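Rukley Household Words
A word list of names for small things kept at home, version 2
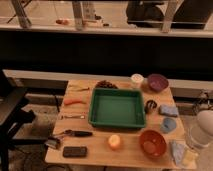

Small household objects on a wooden table, with a green tray and a purple bowl.

Contents

Overview
Files
Columns
How the words were collected
Spelling and variants
Known problems
Using the list
License and credit
Changes

Overview

Rukley Household Words is a plain-text list of everyday English names for objects found in kitchens, hallways, sheds and desk drawers. It has 426 entries. Each entry gives a headword, a short meaning, any other names people gave for the same thing, and a note on where in the home the thing is usually kept.

The list was put together for people who write beginner reading material and for teachers of adult English classes. It may also be of use to anyone studying how names for common objects differ from home to home. It is too small to train a language model on, and it was not built with that in mind.

Files

words.csv – the main list, one row per headword
variants.csv – other names, linked to the main list by entry number
rooms.txt – the allowed values for the room column
notes.txt – longer comments on single entries, in no fixed order

All files are UTF-8. The two CSV files have a header row and use commas, with double quotes around any field that contains a comma. Line endings are Unix style.

Columns

id – entry number. Numbers are never reused, so there are gaps where entries were dropped.
headword – the name most people gave, in lower case unless it is a proper name.
meaning – one sentence, written by the editors.
room – one value from rooms.txt. "any" is allowed and is used for things like string and batteries.
level – easy, middle or hard. This is the editors' own judgment and does not follow any published scale.
checked – initials of the person who last read the row.

In variants.csv the columns are id, variant and comment. A variant can appear under more than one id. "Caddy" is there several times, for instance, and means something different each time.

How the words were collected

Word sheets were filled in by 100 people, all of them adults who use English at home every day, though for many it is a second language. Each person was asked to go through one room and write down what they would call the things in it when talking to someone they live with. They were told not to look anything up.

Widad Saab and Kofi Kyei typed up the sheets. Teguh Pattinasarany merged the duplicates and picked the headwords. Where two names were tied, the shorter one became the headword and the other went into the variants file. Nives Pace wrote the meanings.

We did not record ages or addresses. Names on the sheets were removed before typing, and the paper copies have been shredded.

Words given by only one person were kept out of the main list unless an editor had heard them elsewhere. The rest are in notes.txt under "singles".

Spelling and variants

Headwords use American spelling. Variants keep the spelling on the sheet, including spellings that are probably mistakes, because in some cases we could not tell a mistake from a family word. Hyphens are left out of headwords where a dictionary gives a choice – so "dishcloth", "doorstop" and "teapot" are each one word.

Plurals are listed only when the thing is normally named that way, such as "scissors" and "tongs".

Known problems

Kitchens are heavily covered and bathrooms are thin. There are hardly any words for sewing supplies.

The difference between "tub", "pot" and "container" is not handled the same way throughout. Prasetyo Siregar has started on a fix but it touches a lot of rows.

The level column is missing for 20 entries. These are left blank, with no placeholder value.

"Tray" and "dish" overlap in the meanings. Please read the notes before using either one in a matching exercise.

Using the list

Open words.csv in any spreadsheet program and choose UTF-8 if it asks. To get the other names for an entry, look up its id in variants.csv. If you print worksheets from the list, sort by room first, as the default order is by entry number and jumps all over the house.

Corrections are welcome through the issue page. Please give the entry number and say what you would change. New words should come with a sentence showing how you would say them at home.

License and credit

The list may be copied, changed and shared, including for paid work, as long as the name Rukley Household Words stays with it. Changed copies should say that they have been changed.

Changes

Version 2, 2021-03-07
Added the room column and rooms.txt.
Split the variants into their own file.
Rewrote the meanings for lids, hooks and jars.
Removed brand names from headwords.

Version 1
First release, in November. Single file, no levels.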